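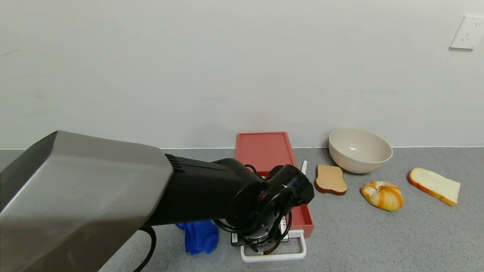
[jorndale-house] Re: The counter, the tray and the toast
From: Beril Ateş
Date: Apr 30, 2021

Hi all,

Replying under Abilio's message so the people who joined in February can follow along. Roel, you can skip to the part about the bread.

> From: Abilio Arroyo
>
> Dear kitchen people,
>
> I would like to raise the counter again. I know. I was going to
> let it go until the summer, but this morning I wanted to roll out
> dough and had to move so many things first that by the time I had
> a clear patch I no longer wanted the dough.
>
> My proposal is simple. Everything that lives on the counter goes
> on a tray. If it doesn't fit on a tray it goes in a cupboard. If
> it doesn't fit in a cupboard it goes back to whoever bought it.
>
> I will also say the word "toast" and leave it at that.
>
> Questions:
>
> 1. Who owns the red tray, and can it be the official tray?
> 2. Which way does it go? I say lengthwise, far end toward the wall.
> 3. Are the blue cloths for dishes or for surfaces? I have been
> told both, with equal confidence, by the same person.
> 4. Can we get a second bread board, or is that decadent?
>
> Abilio

Okay, in order.

The red tray came with me when I moved in, and I'm happy for the house to have it. It has raised edges, so crumbs stay in it until somebody deals with them, and I suspect that's why no one has so far. If it goes official I'd like the word "official" kept out of the labeling. The last thing in this house with a label on it was the Rellora jug, and people were afraid to drink from it for a month.

As for direction, I agree with Abilio, and I don't enjoy it. Lengthwise with the far end to the wall means you lose depth you were never going to use and keep your elbow room on both sides. Ayten prefers it running along the wall because it looks calmer. It does look calmer. Then somebody puts a bowl in front of it and you can't get at anything in it without lifting the bowl, and the calm is over.

I measured. The counter gives us 80 inches between the sink and the end wall once you take off the part under the low cabinet where everyone hits their head. With the tray turned the way Ayten likes it, the rolling-out space goes from fine to theoretical.

Blue cloths. The person who said both was me. When I bought them I meant them for dishes. Then one got used on the floor after the beet incident and I reassigned the whole pack in my head without telling anybody. So, for the archive: blue is for surfaces, anything striped is for dishes, and a cloth that has touched the floor goes straight into the wash. When you're done with a blue one, please wring it and hang it over the faucet. A blue cloth left in a heap on the counter will still be in a heap on the counter next week, and by then it will have opinions. Beril T. says she folds hers in thirds. Beril T. is a better person than me, and please stop sending me her compliments.

The bread. Roel, hello. There is a toast situation. A slice gets made, set down directly on the counter, and left to cool, on the theory (yours, I have it in writing) that a plate makes the underside soggy. I looked into this more than I'm proud of. You're right that a plate makes the underside soggy. I tested it over breakfast with the same loaf, one slice on a plate and one on the bare counter, and both went limp underneath. The counter is just a very large plate. What works is standing the slice up against something, or the wire rack, which is in the cupboard over the fridge behind the fondue set. I've moved it down to the shelf by the toaster. It takes 3 slices if you're careful.

So yes to a second bread board, and no, it isn't decadent. Findby has a plain beech one for $23. I'd put it through the kitchen kitty unless somebody objects by the end of the week. There's also a bamboo one with a groove all the way around for crumbs, and the reviews are full of people who are furious about the groove.

Some things Abilio didn't ask that I'm answering anyway:

– The bowls. We have a lot of them and they come out to hold one item each. If your bowl is holding a single onion, the onion can manage.

– The Jara coffee tin is for coffee. I found rubber bands and a key in it. The key is on the hook. The rubber bands I've kept.

– Oil goes back to the left of the stove with the cap on. I've wiped that shelf what feels like 1,000 times, with a blue cloth, correctly.

– Chargers and small electronics don't live by the sink. I'm not going to elaborate.

What goes on the tray, for now: salt, pepper, the chili flakes, vinegar, sugar, the tall jar of spoons. Ayten asked for the honey too, and we can try that, but the honey has history. Put it on a saucer.

I don't want to run this as a vote. Last time we voted on something in the kitchen it was the dish soap, it took eleven days, and we ended up with the same dish soap. I'm going to set the tray up tonight and leave it for two weeks, and then whoever hates it can say so here. Please say so here, and please don't turn the tray around in the night. I'll know. There's a scratch on one of the short ends and it'll be facing the wall.

Abilio, the dough space is yours on mornings when you tell us the evening before. I'd take that deal if I were you, especially if it's the sesame ones.

Beril (Ateş)

PS. Does anyone want the fondue set? It has all its forks except one.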